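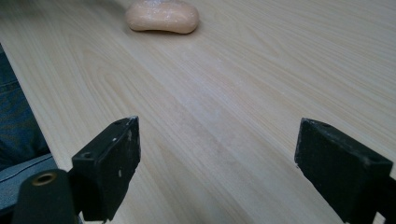

Hard block fingers vs. soft pads on a handheld gripper: soap round

Forum: Grippers and End Effectors
Started 6 October 2022

torque_goblin
Continuing from the June thread, which died when we started arguing about eggs. Test object is a bar of soap, peach colored, pillow shaped, on a bare wood table. Gripper is the handheld one with the black block fingers, scuffs included. Fingers wide open on approach, close, lift, hold. 50 tries with the blocks, then 50 with the Pekau soft pads. Blocks dropped it 9 times. Pads dropped it 3.

mildbacklash
So you spent an evening proving rubber is grippy. Congratulations to rubber.

torque_goblin
It was two evenings.

hexkey_orphan
What closing force? The Dradeo controller ships with a default that could juice a lemon. I'd bet most of those drops are the bar squirting out sideways.

torque_goblin
Same setting for both sets. And yes, most of them squirted. One went under the fridge and is technically still a valid trial.

mildbacklash
Then you compared one force setting on two surfaces and called it a finger test. The curved sides give a flat block almost nothing to hold. Turn it down and run it again.

nine_volt_nan
Disagree. If I have to retune for every object, that's a mark against the fingers. I ran Arnholm pads for nearly 200 picks on bottles and boxes and never touched the controller.

hexkey_orphan
Bottles and boxes don't taper.

nine_volt_nan
Mine were shampoo bottles. They taper plenty.

mildbacklash
Are those blocks machined flat or just worn flat? Mine lost their coating at the top edge first and got slicker there.

torque_goblin
Flat from new. Top edges are chipped up pretty good now. I can flip to my spare set, if the Najafi mounting screws ever let go of it.

hexkey_orphan
Heat the screws. And post the force numbers this time.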